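The owner of Humo, a two-room upholstery shop, has been recovering and repairing sofas since she left a furniture factory in her twenties. We met in March, when she was finishing a job for a rental company called Mesano, and talked about tufted seating.

"People buy it for the look and then find out about the buttons," she said. "Crumbs go straight into them. You want a soft brush on the vacuum, and you go square by square."

She is less worried about pale colors than most of her customers are. "Cream is fine. A dark sofa shows dust just as badly." 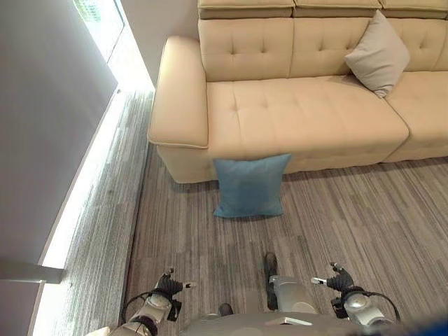
A cream tufted sectional with a gray pillow on the seat and a blue one on the carpet.

Throw pillows are a separate subject. She charges $60 to make one and tells people to stop at two or three.

"They end up on the floor anyway - in my house too," she said. "Buy a cover with a zipper so you can wash it."

Her advice on armrests is simple: don't sit on them. The padding flattens, and the last one she rebuilt cost the customer $108 before fabric.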